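Coffee Machine Tips I Picked Up at the Hesley Open Day

I went to the robot open day at Hesley in February expecting to watch for ten minutes and leave. I stayed until they turned the lights down! The Kurnari team had a kitchen table set up with a coffee machine and a robot working at it, and because a robot has to be told every little thing, they'd had to think through jobs most of us do half asleep. I came home with a page of notes.

Leave room around the machine. They like 12 inches clear in front, and I've copied that at home (goodbye, toaster). Run the power cord out behind the water tank so you never drag it through a puddle.

Check the tank from the side. Little bubbles on the inside wall are only air, nothing to worry about, but if the water has been sitting a couple of days, dump it and refill.

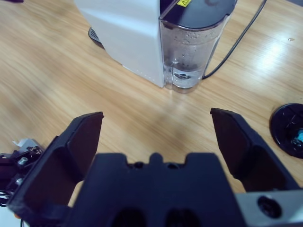

The gripper open in front of the coffee machine, water tank on the right.

Rinse the drip tray every day. Mine used to wait until it smelled, ugh. Take it off, warm water, a drop of dish soap, and an old toothbrush for the slots. Let it dry for 10 minutes before it goes back. For stuck-on coffee, a spoonful of baking soda left on for about 34 minutes did it for me, though I only got that number from forgetting it was there.

Lay a glass down on purpose and practice picking it up by the heavy end. Sounds silly, but the thick base is the part least likely to chip, and I've broken far fewer since I quit grabbing rims.

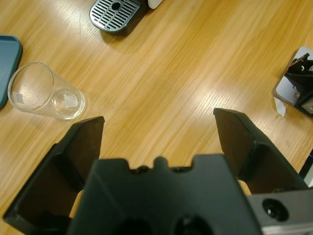

Drinking glass on its side, slotted tray at the back, two grippers over the table.

Keep a small tray off to one side for spoons and filters. The Antwi folks at the next booth swore by this too, and they had 3 of them going.

Eveo is hosting the next open day. Go if you can, and bring a notebook!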